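Refills, outlets and a power strip that stays on the wall

The bench room at Ikimia has smelled of flux and old coffee for most of the year. In July I put a plug-in air freshener on the list and then had to decide where it would live. I am writing up the outlet layout mainly so I can find it again.

The power strip first. It used to lie on the tabletop, where it took up space and collected crumbs and wire clippings. It now hangs vertically on the wall above the table, from a metal hook on an adhesive plate. The strip has six sockets in three rows of two, an indicator light near the top and a switch near the bottom. The cord runs straight down to the table edge. Total time to move it was 11 minutes, most of it spent wiping the wall and waiting for it to dry.

Adhesive hooks fail in shear when the wall is dusty or when someone pulls a tight plug with one hand. I clean the wall with alcohol, press the plate on hard and leave it overnight before hanging anything. When unplugging, hold the strip with the other hand. Hertta Turunen prefers screws. She may be right, but the wall is rented.

The freshener is a white plastic unit with flat prongs and a ribbed cylindrical section above a smooth lower housing. The liquid is bright green and the bottle is transparent, so the level can be checked without taking anything apart.

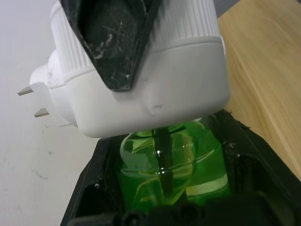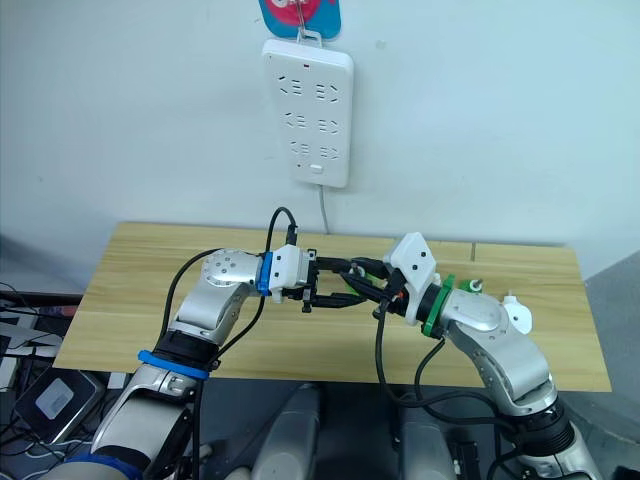
The freshener with its green liquid (first picture); the wall strip and the table (second picture).

Notes on placement. A unit like this should sit upright with the bottle at the bottom. On a vertical strip the orientation of the sockets decides whether that is possible, so check before buying. The housing is also wider than an ordinary plug and can block the socket beside it. With a pair per row, I budget one full row for the freshener and treat the other two as available.

I would keep it away from chargers with large bodies. Asabe Briggs asked whether the bottom row would be better, to keep the bottle near table height where the level is easy to read. My preference is still the top. Long items get dragged across that table and I would sooner not mop up oil.

Refills: the Grusetti ones cost less, the Purves ones were in stock. I ordered 3 and wrote the month on each cap in marker. Fit the bottle over a sink. If the wick touches the tabletop it leaves a mark that takes 2 or 3 passes with dish soap to lift, and the seams between the panels hold the smell longer than the flat surface does.

Intensity goes to the lowest setting for the first week. Danang Hartono gets headaches from anything stronger, and the room is small with the door shut. I switch the strip off at night, so the freshener goes off with everything else.

Still to do: label the sockets, and find a shorter cord.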